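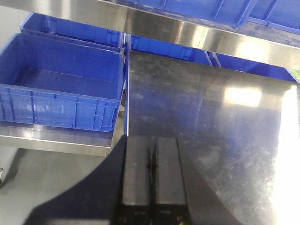

Blue bins on the steel shelves, with the big table clear for sorting.

I put off organizing our dishes for way too long, mostly because I thought I needed fancy cabinets. Nope! Open metal shelves and plain plastic bins did the job, and I got the whole thing set up in 2 afternoons (with a long break for snacks).

Start by emptying every bin you plan to use. I know, it's a pain, but you can't tell what fits until they're bare. Wipe them out and let them air dry while you clear off a table. Mine are the Nuswood ones I bought in April, and I love that I can grab them by the rim.
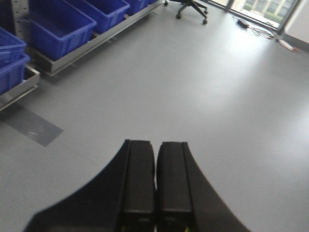

Low shelving with the bins lined up along the tray.

Next, decide what goes where. I keep heavy dinner plates down low and the light stuff higher up. Leave one bin free at the front for things that need a home later, you'll be so glad you did!

Now sort your plates on the table by color and size. I had three sets all mixed together, including the Aneo plates I got on clearance, and it drove me nuts every time I set the table.
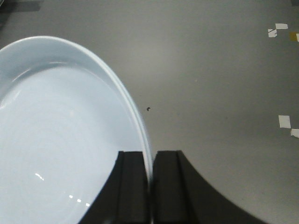
A pale blue plate, gripped by the rim.

Check each one as you go. Tilt it toward the light and look along the edge for chips, then flip it over and check the foot too. Anything cracked goes out. 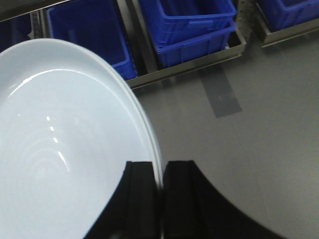

I stack no more than 8 plates to a bin, with a folded dish towel on the bottom and a paper towel between each one. You could squeeze in more, but then try lifting it! Slide the full bins in slowly, and stick a label on the front if other people put dishes away at your house. Mine just say DINNER and SALAD in black marker.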